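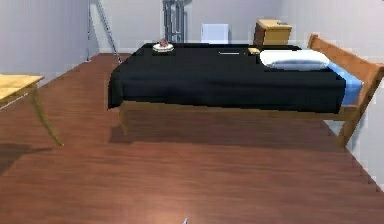 Does turning off cast shadows during training hurt the wrist-view policy when it is tested with shadows on?
It does, but only in the approach phase, and the loss mostly goes away if shadows are randomised for the last part of training.

Notebook, 16 July 2019. Reruns of the shadow ablation in Hilamia, bedroom layouts from the Totham set.

Background for anyone picking this up: the September plan has us training Podum with the cheap renderer (no cast shadows, flat ambient) to save GPU time, then testing with full lighting. Nayeli Ventura's concern was that the arm's own shadow on a pale wall would be read as an obstacle, or as the arm itself. Her first run couldn't separate that from the general brightness change, so I held mean brightness fixed this time and toggled cast shadows only.

Setup. Eight layouts, five seeds each. Same start poses in every condition. Light position drawn once per layout and then frozen. Total after dropping runs that hit the physics timeout: 1,694 episodes. The timeouts were spread evenly over conditions, so I have not tried to correct for them.

Conditions:
A - shadows on in training and test
B - shadows off in training, on in test
C - as B, with shadows randomised for the final stretch of training
D - shadows off in both

D is there only as a sanity check on the brightness matching. It tracks A closely on every layout. Good enough.

B is the interesting one. Grasp success once the gripper is over the target is the same as A within seed noise. Time to get there is worse, and the extra time is nearly all spent in hesitation: the arm advances, backs off, advances again. I logged the predicted free-space map at each step and the dips line up with steps where a large soft shadow falls on a bare wall inside the wrist view.
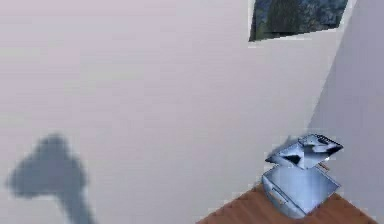 The dips are worst when the wall fills most of the view and there is little texture to anchor the estimate. With a busy background (shelving, bedding, anything with edges) the map stays stable even with a shadow across it. So Nayeli's guess was half right: the shadow is treated as something solid, but only when nothing else in view gives depth. I found no case where the policy confused the shadow with the gripper. The proprioceptive input probably rules that out.

C recovers most of the lost time. I have not checked how short the randomised stretch can be before the benefit disappears. Worth a sweep, low priority.

Also tried the Rashidi filter on the free-space map, at Iara Ledesma's suggestion. It smooths the dips but delays real obstacles by several steps, and the arm clipped a table edge in two layouts. Dropped.

Problems:
- Light radius in Hilamia is in scene units and one layout was imported at the wrong scale. Shadows there were far too sharp. Fixed and rerun, old logs moved to the discard folder.
- The step counter keeps running during the reset pose. Subtract it before comparing times with the older runs.

To do: repeat B with two lights - Iara thinks the fainter second shadow may be enough to trip the map by itself. Then send the per-layout plots to Nayeli before changing the training config.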